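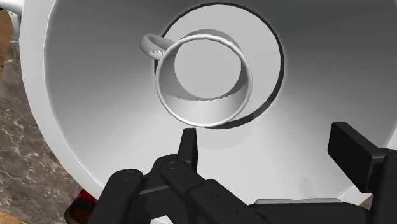
I've been living with a smart home hub for three weeks now and I have opinions, so put the kettle on. The hub in question is the Rutora, the little one that sits on a shelf and is meant to get all your bits and bobs talking to each other. I bought it with my own money after my old Overgaard bridge started dropping the hall lights every evening. The first thing I set up was the kitchen, as that's where I do most of my shouting at speakers, usually with my hands in the sink. One white saucer at the bottom of a big white basin is about my limit for washing up without the radio on, so voice control in there matters to me more than it probably should.

Setting up was a mixed bag. The app wants an account before it will do anything at all, and then it wants to know where you live, and then it wants to update itself, which took long enough for me to make toast and eat it. After that it found the bulbs straight away (hooray!) and completely ignored the plugs. I had to hold down the button on each plug until it blinked, which is fine for the one by the sofa and a lot less fine for the one behind the fridge. I have the bruise on my elbow to show for it.

Once everything was in, though, it was quick. Really quick! With the Overgaard I'd got used to saying "lights on" and then standing in the dark like a lemon. The Rutora has them on before I've finished taking my coat off. It also works when the broadband is down, and I know that because ours went off for most of an afternoon and I could still dim the lamps. That alone nearly makes up for the app.

The speaker side is weaker. You can pair it with a Kurnton speaker and it will answer you, but it does mishear. I asked for a timer for 8 minutes and got a thunderstorm sound effect. My partner thinks this is the best feature it has. Music is all right at low volume and a bit boxy once you turn it up, so I've kept the old speaker in the living room for proper listening and left the Kurnton to do timers and the shopping list.

A few of you asked about routines after my last post. I've got three going at the moment. Morning puts the kitchen and hall lights on low and starts the news. Evening brings the lamps up when it gets dark outside, and I've had to nudge it earlier already now it's September. The third is called Out, and it turns off everything except the fish tank – I learned about the fish tank exception the hard way, though the fish are fine, thank you.

What I can't get working is the heating. The hub says it supports our thermostat, the thermostat says it supports the hub, and the two of them will not shake hands. I wrote to support and got a very polite reply telling me to turn it off and on again. Shadi Daher, who comments here quite a bit, said the same thing happened with hers until she deleted the room and added it again from scratch, so that's my job for this weekend. If it works I'll owe you a cake, Shadi.

On price, I paid a bit over 100 pounds, and I've seen it for less since then, which is always the way. The Gandutham hub is closer to 200 and does have a little screen on the front, and I was tempted, but I know myself and I would never look at it. Same goes for the battery backup they sell separately. Maybe if the power round here was worse.

So I'm keeping it for now. The Overgaard is going in the drawer with all the other chargers and boxes, unless somebody reading this has a use for one that works nicely until teatime. Leave me a comment if you want it and I'll cover the postage. And if anyone has cracked the thermostat thing some other way, please, please tell me before it gets cold.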